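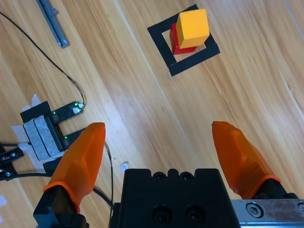 4.2 Marking the stacking square

The square shows where blocks are to be placed during the Viraner sorting and stacking exercise. It is made with black tape directly on the tabletop, leaving the wood bare in the middle.

1. Wipe the tabletop with a barely damp cloth and let it dry for 10 minutes.

2. Cut four strips of black tape of equal length.

3. Lay the strips as a hollow square. The sides need not run parallel to the grain or to the table edge.

4. Press each strip down from the centre outwards. Trim any overlap at the corners with scissors before the strip is laid. Do not cut on the table.

CAUTION: Do not use varnish remover or spirit on the wood. Lift old tape slowly, along the grain.

4.3 Placing the blocks

1. Place the red block first, inside the square.

2. Add the yellow block. It may rest on the red block or lean against it.

3. Check that the tape can still be seen on at least 2 sides. If it cannot, move both blocks and repeat.

NOTE: A block lying partly over the tape is accepted at level 3 and below. At higher levels the whole block must sit within the border.

4.4 Cables

Secure loose cables before the exercise begins. White paper tape is suitable for short-term use on wood. Replace it when the edges lift, and in any case after 300 placements.

Spare tape and blocks: Flurnura, Pustcombe. Section checked by Inna Karpenko.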